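The Mindirell Notice

To all residents of the former borough of Avside. The Office of Unclaimed Hours wishes to inform you that the clock at Istdale has been found to be slow, and has been slow for 155 years. The error is two minutes in each day. The hours so lost have been gathered, dried and placed in storage at Mindirell, where they may be collected by those entitled to them.

Claimants should attend on foot. The office stands on the far side of the road and does not open to anyone who arrives by carriage.
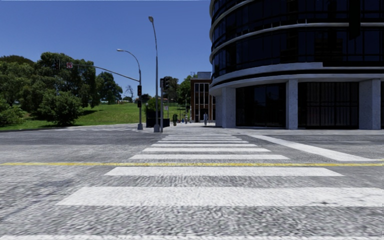

The crossing, looking towards the opposite kerb.

Claims will be heard in the order in which the time was lost. A claimant must state how the hours would have been spent. Sleep is accepted. Regret is accepted only where it is supported by letters.
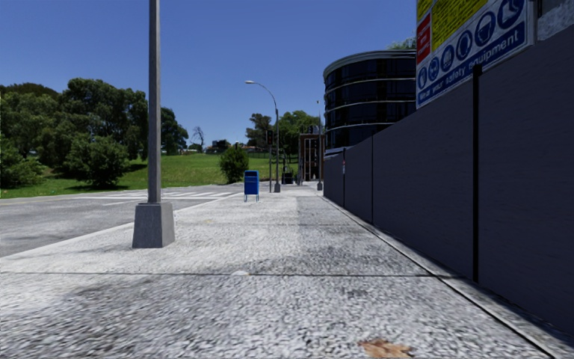 Reading time: 2 minutes

In December the office received 461 claims, of which 341 were granted. One was made by a widow of Rafferty Lane, who asked for a single afternoon. She was advised that her share was considerably larger — almost a full season — and that the balance could not be held over. She replied that she had no use for a season.

The afternoon was issued to her in a brown envelope. She signed for it, put on her gloves and asked whether it might be opened indoors. The clerk consulted the rules, found nothing on the matter, and gave permission.

The balance remains at Mindirell, on the lower shelf, under her name.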